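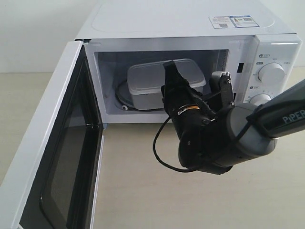

The Case Against the Lid

By Senga Drummond

Every plastic tub I own says it can go in the microwave. It says so on the bottom, in letters so small I need the kitchen light on and my glasses off. I have been reheating lunch in these things for most of my adult life and I would like to register a doubt.

My doubt is about the word "safe." When the makers of food storage stamp it on a tub, I'd like to know what they are promising. That the tub won't melt? That the lid won't warp? That the soup won't taste like the tub? Those are three separate promises, and in my kitchen the second one has been broken more times than I care to admit. I have a drawer of lids that used to fit. They curl up at one corner like old toast.

Last November the office supply people at Stedmont, where I work three days out of five, sent around a sheet on "break room wellness." It recommended that we all bring lunch from home in a lidded container and reheat it with the lid on, to keep the microwave clean. There was a figure attached. An employee who brings lunch, the sheet claimed, saves $1,355 a year. I don't know who this employee is. I'd like to see what she eats. My own leftovers are made of groceries, which cost money, and by the time I have bought the good cheese and thrown half of it out I am nowhere near that number.

But it was the lid that bothered me. Anyone who has heated a sealed tub of chili knows what happens around the ninety second mark. The lid swells up into a dome, there's a pop, and then you are wiping down the walls after all. The sensible thing is to lift one corner, or take the lid off and lay a paper towel over the food. My mother used a dinner plate turned upside down. It cost her nothing extra and it still works, and nobody has ever had to read the underside of it with their glasses off.

Dario Sanna, who sits across from me, thinks I'm being a crank. He owns a full set of Zindinon containers and says the lids have little vents in them and have held up for two years. Fine. I borrowed one for a week. The vent clogged with rice on the second day, and I had to dig it out with a toothpick. Dario says I overfilled it. Maybe I did. I fill containers the way hungry people fill containers.

While I'm complaining, the heating itself has not improved much either. The new Altura in our break room has a touch panel with a setting for "beverage" and another for "fresh vegetable," and I have never seen anyone press either. People press the 30 second button over and over until the food gives in. The edges come out scalding and the middle is still a brick, same as ever. Give me two dials, one for power and one for time. You turn them, you wait, you stir, you turn them again. The stirring does more than any of the buttons, and you can't stir with the lid on.

I did try to be fair. I went looking for the case in favor of the lid and found an article on the Marras housewares site that ran to 2,476 words. I read the whole thing. It had a long section on steam, which I'll grant is useful to a dry piece of chicken, and then a longer section on which Marras lid to buy. Steam I can get from a spoonful of water and that upside-down plate.

So here is where I've ended up. The tub is fine for the fridge and fine for the bus. When it's time to eat, I tip the food into a bowl, a real one, heavy, the kind that has been through the dishwasher 2,000 times and still looks like a bowl. Yes, it means one more thing to wash. Dario brings this up every time. He also eats his lunch straight out of the tub, standing at the counter, and then complains that it tastes like last week's curry.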